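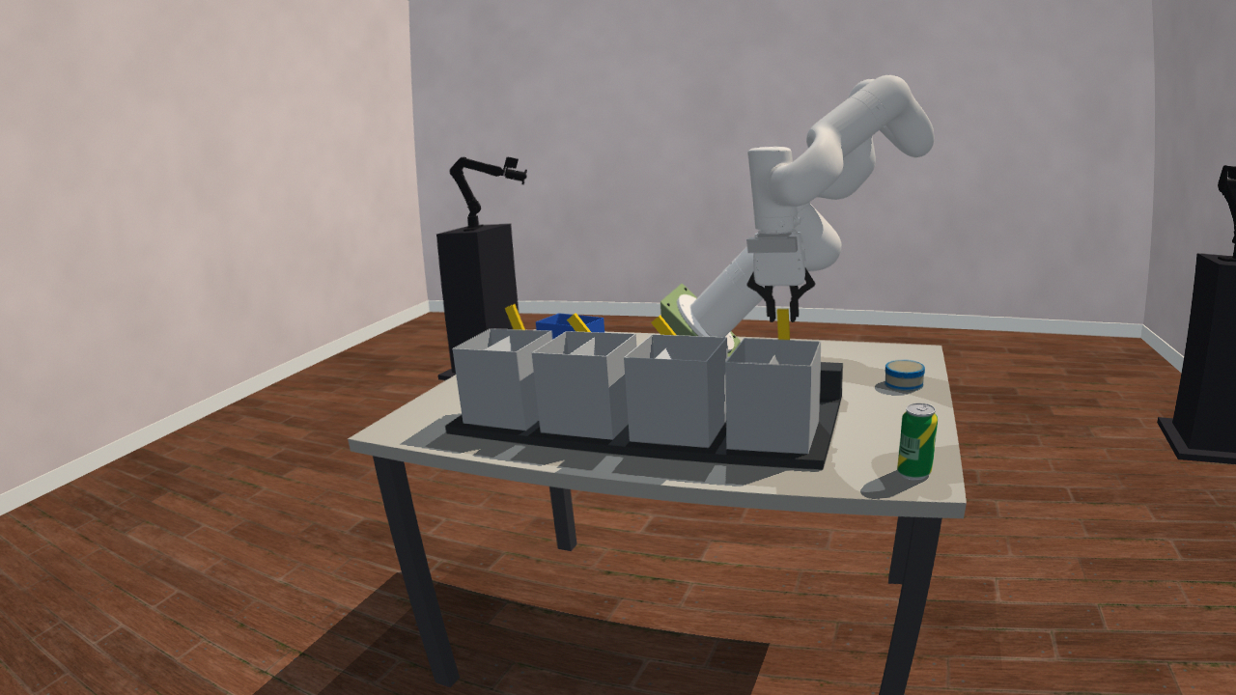 Gripper clearance ought to be settled before anyone cuts material, according to Yuzhen Fu, and a simulated cell is the cheapest place to find out that a bracket is in the wrong position. The remark was made at the December build evening in the Ullach workshop, where members are preparing a bench cell that moves bars from a feed channel into open bins.

The project, known as Endholm, began as a home build in Marisol Huaranga's garage and moved to the shared workshop when the bench outgrew the space. Work at present is on the simulated version. The physical bench has its legs and top fitted, but no wiring has been run.
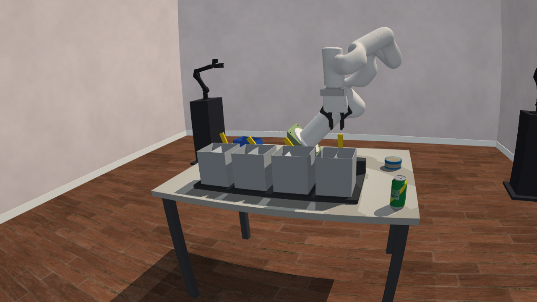

Pick height has taken up most of the past month. The first control script used a single approach height for every bar, with the wrist turned to a fixed angle. That is adequate for a bar presented squarely and poor for one that leans. The yellow sticks behind the bins sit at various angles, and only the one at the right-hand end, just below the fingertips, stands nearly upright. The revised script reads the angle of each bar first, then sets the wrist, then descends. Fu has also added a pause of 700 milliseconds before the fingers close, to be shortened later.

The script was run 59 times overnight with the new settings. Two runs were stopped by the collision check, both during the return move, and the remainder completed. Huaranga has asked for a longer batch of 2000 runs before the figures are relied on for the real bench.

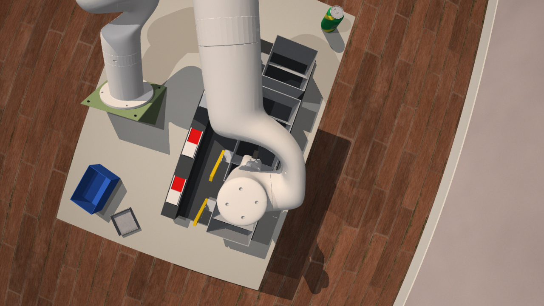
The return move is the next item. The elbow currently swings further out than it needs to, and on the workshop bench it would pass close to the shelf brackets. A lower path has been drafted and will be tested at half speed. If it fails the collision check, the brackets will be moved instead — a job of an hour or so with the pillar drill.

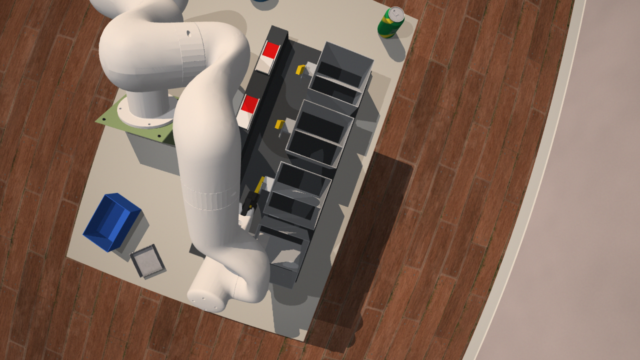 Ullach Shared Workshop: Automation Group

Placement is being checked compartment by compartment. A block held just above the third compartment of the rack is the reference position for the release test, and the other positions are calculated from it. The divider heights will be copied to the drawings once the release test is finished.

Tarilgate has offered the group offcuts for the physical rack. Members wishing to help with cutting should speak to Huaranga at the bench after 7 pm. The control script and the current drawings are in the group folder under Endholm.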